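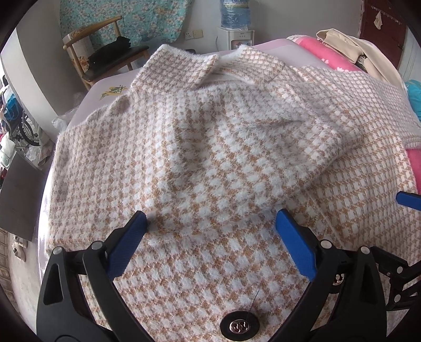

Shahnaz Munshi was late. Four minutes, which at Howlader meant the door was shut and you waited in the hall with your shoes in your hand.

She knocked anyway.

"In," said the teacher. No name given, just the teacher. Gray braid, bare feet, a cane she used only for the beat. "Back row. Don't talk."

Eighteen bodies - no, more - already breathing together. Shahnaz dropped her bag and found a gap by the radiator. Left hip stiff from the bus. Wamirport to Tostville, nearly two hours, all of it standing.

"Walk," said the teacher.

They walked.

"Worse. Walk like somebody left the stove on."

Faster then. Elbows, hair, someones heel on her toe. She'd danced five years at Brokgate, every step numbered, every chin at the same height. Here no numbers. Just the cane. Tok. Tok. She kept waiting for the count and the count didn't come.

"You. Radiator. What are you waiting for?"

"The four," Shahnaz said.

Somebody laughed. The teacher didn't. She came across the floor, stood very close, put the cane in Shahnaz's hand.

"So give us one."

It was heavier than it looked. Everybody stopped and turned around. Her mouth went dry, her hip hurt, she thought of the bus, the last one back left at ten. She hit the floor too hard. Then again, softer. A slow one, a bit crooked, teh way her mother chopped onions.

The front row started to move.

"Don't stop," said the teacher, and sat down to take the tape off her foot.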